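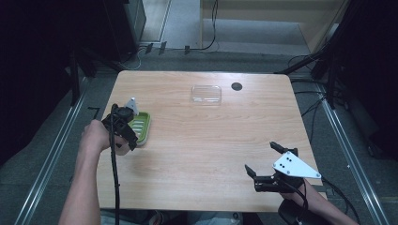 Who decides when a robot task is written down well enough to start recording it?

The person who has to do it with their own hands, says Lena Gajewski, and if that person has to ask a single question, the sheet goes back.

I'd come to Mekley expecting to talk about safety standards (I had a whole page of questions about fences and stop buttons!) and we got to those eventually. But Lena, who writes the working rules for people teaching tasks by hand, wanted to start with the task sheet. She slid one across to me before I'd even found my pen. It was one page, large type, and the first line read "Sit down. Check both cables."

"Cables first, always," she said. "You've got one on each side, and you're going to be moving both hands for an hour. I want slack over the edge of the table and nothing looped round a chair leg. If you can feel a tug, you stop, and you don't finish the take just because you're nearly there."

I asked whether people really do stop.

"They do now. In September we went back through 400 takes and pulled every one where somebody had jerked a wrist to get free of a cable. The motion looks fine at normal speed, but slow it down and there's this little hitch. A robot will learn the hitch. It has no idea you were annoyed."

We threw out 75 that day, added Zineb Metwally from the next desk, without looking up. She still sounded a bit sore about it.

Zineb handles the review side, and her rules are stricter than I'd have guessed. Nobody reviews their own work. A take is kept or dropped, with no "maybe" pile, and the reason goes in a note that has to be a full sentence. I said that last one seemed fussy. She laughed and told me to try reading the word "bad" on a file somebody else marked weeks ago and see what I could do with it.

"Bad how?" she said. "Bad grip? Wrong object? Did the phone ring? If I write 'left hand let go before the dish was flat,' then Lech can change the sheet. If I write 'bad,' all he can do is feel bad."

Lech Marciniak is the one who rewrites the sheets, and by the time I met him he was on version 13 of a task that sounds like nothing at all: move a soap dish. Pick it up, put it down somewhere else, let go. I told him I could do that in my sleep, and he said that was exactly the trouble.

"The early version said 'move the dish to the other side.' Fine. Other side of what? One person slid it. One person lifted it by the rim. Another one passed it from hand to hand in the air, very nice, very smooth, completely different task." He'd clearly told this story before and was enjoying it. "So now we say lift, and we say where the fingers go, and we say what 'down' means. Down is flat on the table with both fingers off it."

How much do you leave open, though? That was the bit I kept coming back to, since a sheet that pins down every inch must give you recordings that all look alike. Lech agreed, quicker than I expected. The house rule is that the sheet fixes the start, the end and the type of grasp, and leaves speed and path to the person. Starting positions get shuffled on purpose. He'd like to shuffle more. Lena would like to shuffle less until the reviewers are caught up, and I got the feeling this was a conversation with a long history.

They did finally let me ask about safety. The short version is that hand-held work has its own hazards, mostly dull ones: pinched fingers, sore forearms, trips over wires. There's a rest after every block whether you want one or not, and the block length is printed on the sheet so a keen supervisor can't stretch it. Sleeves go above the wrist. Rings come off. If you're left-handed you say so, and it goes in the record, and you don't get moved to another task for it.

"I fought for that one," Lena said. "Somebody upstairs wanted everybody to lead with the right. I said, are all the kitchens in the world going to be set up for the right hand?"

The part I liked best was about consent. Everyone who records signs a page saying what is captured and who gets it, and they can ask for their takes to be removed. Has anyone? Once, Zineb said. The person didn't give a reason and wasn't asked for one, and it took her an afternoon to clear them all out. She has since made it a job of a few minutes, by tagging each session from the start with a code that isn't the person's name.

I asked what she'd tell a small team just getting going, maybe with a couple of tables and a big target. Her answer was to ignore the target for a while. Record a few, watch them all the way through, fix the sheet, and only then think about the first 1,000.

Lech had one more request, which he made me promise to print: please, when you write the sheet, say which way up the lid goes.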